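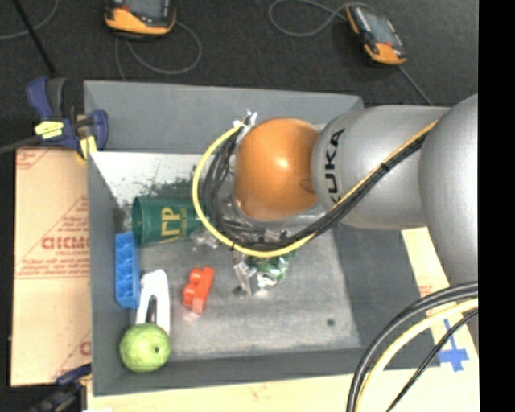 Plarness is a set of de-identified records from oral screening visits at the Edstead dental clinic, released for work on recall scheduling and early referral. It holds one row per visit and one row per recorded finding, joined on a visit key. Text fields are stored as plain UTF-8, and codes are kept as the clinic entered them. The picture above shows a gray bin from above with a KUKA arm reaching over it, yellow and black cables looped beside the orange joint; the tables in this package are text only and include no photographs or radiographs.

Version

Release 2, dated 01/02/2018. It replaces the December release, in which the left and right quadrant codes were swapped for the lower jaw. Do not merge the two.

Files

visits.csv: one row per visit
findings.csv: one row per finding, zero or more per visit
codes.csv: lookup table for site and finding codes
CHANGES.txt: differences from the previous release

Fields in visits.csv

visit_key: random string, not derived from the chart number
age_band: five-year bands; patients aged 90 and over share one band
tobacco: never, former, current, not asked
alcohol: same values as tobacco
denture: none, partial, full
days_to_recall: whole days between this visit and the next one kept; blank if no later visit was kept
referred: yes or no

Fields in findings.csv

visit_key: matches visits.csv
site: one of 13 site codes (see codes.csv)
finding: white patch, red patch, mixed patch, ulcer, lump, other
width_mm: widest measurement, to the nearest millimeter
biopsy: yes, no, declined

Collection

Findings were entered at the chair by the examining dentist on the Nishimura charting form. A second dentist reviewed every entry coded as red or mixed patch. White patches were not reviewed and should be treated as single-reader labels. Biopsy results are held outside this package and cannot be requested through it.

Known problems

"Not asked" under tobacco was the default on the form. It covers both patients who were not asked and forms where the dentist skipped the question.
Width is missing for most ulcers.
A days_to_recall value of 89 or less usually means a follow-up on the same finding. Longer gaps are a mix of follow-ups and routine visits, and the form did not separate them.
Patients seen at other clinics between visits appear as having no recall.

Use

The data may be used for research and teaching. It should not be used to estimate how common any condition is in the general public, as patients came to the clinic by choice or by referral. Attempts to identify patients are not allowed under the license.

Contact

Apostolos Tsakiris maintains the package. Send corrections through the Zoria issue tracker with the visit_key and the field name. Do not paste free text from charts into an issue.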